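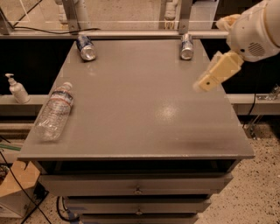 I've cleared the recycling off the top of the workshop drawers every Monday for years, and it took me far too long to work out a way of doing it that doesn't end with something rolling under the bench. Cans and bottles are the worst for it. The two cans lying on their sides near the back and the clear bottle over on the left are a fairly typical start for me, and I always deal with the cans first.

What you'll need: a bag or crate for cans, another for plastic, a damp cloth and an old towel. I use the big grey crates from Cluvholm (the 501 size), but a carrier bag does the job.

1. Put the towel on the floor in front of the drawers. If anything does roll off the front, it lands softly and stays put.

2. Pick up the cans one at a time, with your hand right round the middle. Give each one a little shake over the sink – there's nearly always a mouthful left! Rinse, drain, then squash if your council allows it. Ours in Ziltport would like them whole, so check first.

3. Now the bottle. Take the cap off, tip out what's left, squeeze it flat and screw the cap back on. You'll get seven or eight flat ones in the space of two full ones, and they don't spring back open in the bag.

4. Wipe the top, going from the back edge towards you. Matt paint hangs on to smudges, so I go over the front corners twice. If there's a sticky ring, leave the wet cloth on it while you do something else.

5. Pull each drawer out by its knob and run the cloth along the top edge. Crumbs and grit love it in there.

The whole thing takes me roughly 8 minutes, including a hunt for the cloth. If your bags are full, the Dostatbridge tip has a can bank just inside the gate, on the left after the bottle banks.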